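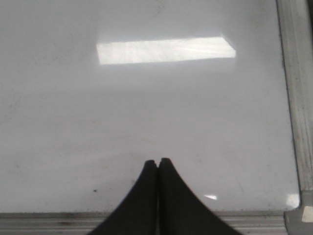
Lamrani reckons you should never put anything with ammonia in it near a glossy white surface, and I've seen the same thing said on a couple of other forums, so I'd rule out the window spray before you start.

saltmarsh_kit wrote:
Thanks. To go back over it for those joining now: we've taken on the old reading room at Grornstead (built 1859, damp to match) and we're repainting the kitchen end before it opens again in February. The cupboard doors and worktop are white gloss and have gone dull in patches. I want them clean without spending much. So far I've tried washing-up liquid and warm water. It shifted the grease but left the grey marks.

bodgeandson
Washing-up liquid leaves a film if you don't rinse. Go over it twice with plain water and dry it with an old cotton tea towel. Do that before you buy anything.

hobnail8
Bicarb on a damp cloth. Small circles, rinse, done. I've used it for years on my own doors.

Tarn Edge
I'd disagree with hobnail8. Bicarb is a mild abrasive and gloss shows every scratch once the light is on it. It might look fine the first time. Do it every month and the shine goes, and you can't get it back without repainting or replacing the door.

hobnail8
Mine haven't lost their shine. Depends how hard you scrub.

Tarn Edge
Depends on the finish as well. Painted gloss is softer than the factory stuff. Saltmarsh, do you know which yours are?

saltmarsh_kit
Doors are painted, worktop isn't. The worktop came from Zelthorpe when the last kitchen went in and I can't find any paperwork for it.

bodgeandson
Then treat them separately. Doors: weak soap, rinse, dry. Worktop: you can be a bit firmer. Try white vinegar, one part to 5 of water, on a bit behind the kettle. Leave it a minute and wipe it off.

Lamrani
Agree with that, but keep vinegar off the tap base and any stone. We lost the shine on a marble sill that way.

pennywort
Has anyone used Rinine? My sister swears by it. 300 ml bottle, smells of oranges.

Tarn Edge
Yes. Fine on grease, no better than soap on marks, and it needs rinsing too. I wouldn't pay for it twice.

pennywort
Fair enough. I like the smell.

saltmarsh_kit
Update. Rinsed the doors twice as bodgeandson said and they're a lot better, so most of it was soap film. Did the vinegar test on the worktop and will look at it in daylight tomorrow. Not trying the bicarb for now, sorry hobnail8.

hobnail8
No offence taken. If the vinegar doesn't do it, the box is 8 aisles nearer than a new worktop.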